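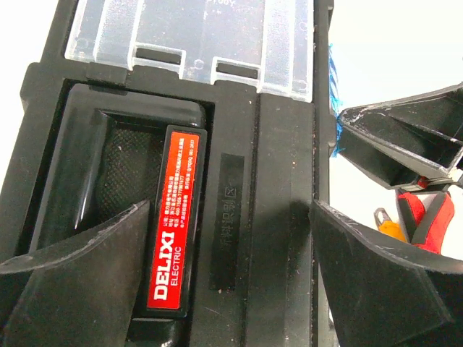

Two arms and a tool case

Projects > Workshops > Robotics

March
By Murray Charbonneau

The bench at Cludport is painted white, and most evenings there is a tool case on it. The one in use this month is black plastic with a clear lid over the top compartment and a red Delixi Electric label beside the handle. It was picked for the job on account of its shape. There are ledges, slots and a handle set into a recess, and a gripper can go wrong on any of them.

Cludport is a shared workshop with 13 members, and I have been one of them for two years. The arms are our third attempt at a machine that can put a bench in order at the end of the night. We call the project Rivach, after the street the first workshop was in.

The first version had suction cups. They held well on flat lids and let go of everything else. The second had a single arm with a parallel gripper, which could lift a screwdriver but pushed a case along the bench instead of taking hold of it. A second arm cured that. One steadies the case while the other works at it, and the software has to keep them from knocking into each other.

The fingers are black and come to a point, so they can get in behind a handle. They are hollow where we could manage it, to save weight at the end of the arm. The edges scuff quickly and go pale, and we leave them like that until the tip loses its shape. A new set goes on after about 215 hours of running.

Each wrist carries a small camera. We tried one over the bench first, but the arms blocked its view at the point where we needed it most. From the wrist the tips are always in sight, though reflections are a nuisance. Glossy black plastic throws back a bright line wherever the lamp catches it, and the early software took those lines for edges. Clear lids are no easier.

The control program is called Grosiler. It began as a short script and now runs to 2000 lines, a good part of them concerned with stopping. If either motor at the fingers draws more current than it should, both arms halt and stay where they are until a member presses the reset.

Pliers are the next job. Ours have red and black handles that spread into a V, and the program must choose which handle to close on or take both together. Cormier, the small firm that cuts our brackets, has offered a stiffer wrist plate to try with them. It should be fitted before the next open evening.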